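Retail Operations I
Handout 6: Shelving and Facing Household Cleaning Goods

Read this before the practical session. Bring it with you, since the exercise at the end refers to it by section number.

6.1 What the category covers

Household cleaning takes in laundry liquids and powders, fabric conditioners, toilet and floor cleaners, glass cleaners, dish products and general disinfectants. In a small store these usually share one or two bays. In a larger one they get a full aisle. The Kazemi store plan used in this course gives the category 61 shelf meters in the large format and a single bay in the corner format. Most of what follows concerns the single bay, where mistakes show up quickly.

The full Kazemi product list has 127 cleaning lines. The corner format carries 74 of them. You will not be asked to memorize the list, but you should be able to place any line in its correct group.

6.2 Grouping

Group first by use, then by brand, then by size or variety. A shopper looking for toilet cleaner should find all the toilet cleaner in one place. Within that group, keep each brand together and keep each variety in its own column.

A column is one item wide at the front with identical items lined up behind it. When the front item is sold, the one behind it should be the same product. Mixed columns are the most common fault in the Nirness audit sheets and they cause two problems. The shopper picks up the wrong item, and the person doing the order miscounts the stock.

6.3 Facing

Facing means bringing stock to the front edge of the shelf with the main label turned outward. Work from left to right and finish one shelf before starting the next.

Bottles: hold the body, not the cap or trigger. Turn the label to the front and slide the bottle to the shelf edge. Pull the second bottle up behind it.

Trigger sprays: point all the heads the same way. Check that each nozzle is in the off position.

Pouches: stand them on the base fold and press the base open with your fingers so it sits flat. Pouches lean when the row is loose, and one leaning pouch will push the next one out of line. Use a divider if the row is less than half full.

Refill packs under 1000 ml should not be stood more than four deep. They slump at the back where you can't see them.

6.4 Price tickets

One ticket per product, clipped to the shelf lip under the left edge of the first column. Handwritten offer tickets must show both the regular price and the reduced price, with the currency. Write in block figures. Remove the ticket the same day the offer ends.

The practical bay is set up with the Bumalar starter layout. Laundry pouches go on the top shelf, bottled cleaners on the middle shelf.

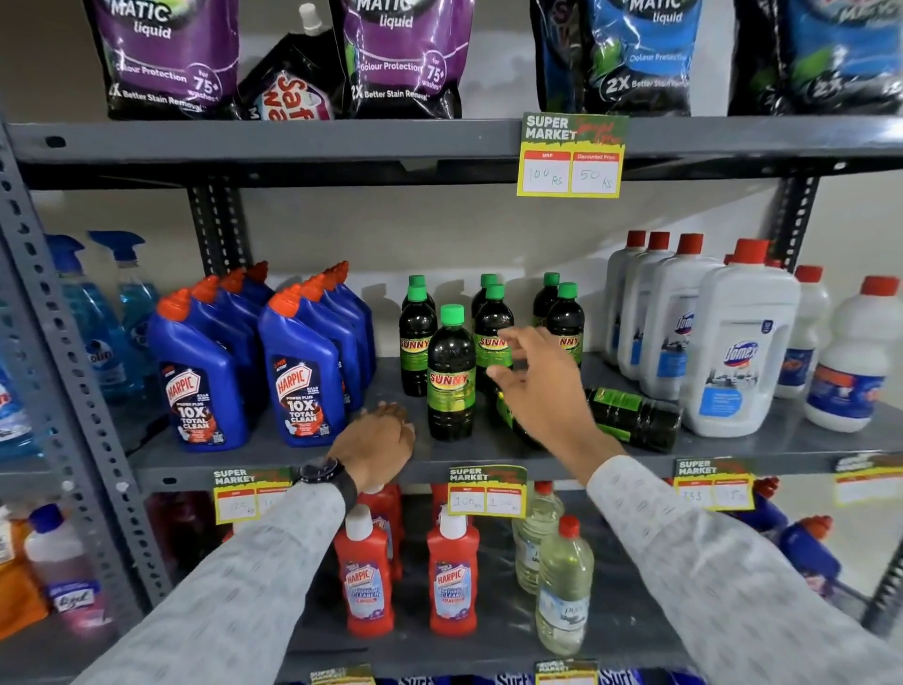

Grouping by variety matters most where packs from one brand share a shape. The MATIC liquid pouches come in purple and blue, and the purple ones reading "Colour Protection" have a black pouch standing between them, so under 6.2 they would be brought together into neighboring columns. The offer ticket on the top shelf follows 6.4, with an MRP of 100 Rs in one box and a discounted price of 50 Rs in the other.

6.5 Exercise

Work in pairs. One person faces the shelf and the other records on the Tuvik sheet, then change over.

a. List the groups on the middle shelf by use.
b. Mark any column containing more than one product.
c. Redraw the top shelf so that every variety is in one place.
d. Write a replacement offer ticket in block figures.

Hand in one sheet per pair. Sheets without a shelf drawing will be returned.

Related handouts
Handout 4: Reading a Shelf Plan
Handout 5: Stock Rotation and Date Checks
Handout 7: End Bays and Promotions
Handout 8: Spills, Leaks and Damaged Packs
Tuvik recording sheet (blank)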